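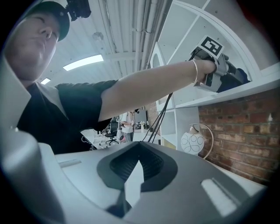

Puststead simulation textbook: progress report to the Gadar fund
March 12, 2026
From: Meenakshi Rajput

Hi all,

Good news first: the draft stands at 433 pages, and the queueing chapters are finished! I sent them to Gajdoš for technical review last week and already have the first comments back (mostly kind, a few painful, all fair). The big complaint is that I use "entity" and "customer" as if they were the same thing, so I'm going through every chapter and picking one. It's slow work and I grumble the whole time.

Chapters done: 17 of 20. The three still open are input modeling, output analysis, and the one on checking a model against real data, which I keep rewriting. My first version leaned on a hospital case that needed six pages of setup before anybody got to the point. I've swapped it for a small bakery with one oven and two cashiers, and I like it so much better. Students can build it in an afternoon.

The exercises are a mixed bag. I promised you 60 worked problems with full solutions, and the problems are all written, but the solutions for the random number chapter are still in my handwriting. Typing them up is the next thing on my list. I also found a mistake in the arrival rates for the car wash problem (minutes where I meant hours, ouch), so if you have the October draft, please don't pass that one around.

Software: all the example models now run in Filtine, and I've rewritten the install notes so they fit on one page. I dropped the second software package we talked about. Keeping two sets of code in step was eating my weekends, and the reviewers didn't ask for it.

Money is fine. The figure redrawing came in under budget, and I'd like to move what's left over to the indexer, whose quote was higher than the one in my proposal. Could you let me know if that needs a form or if an email will do?

Next report will have the input modeling chapter attached, plus the typed solutions. Call me if you want to talk about the bakery!

Meenakshi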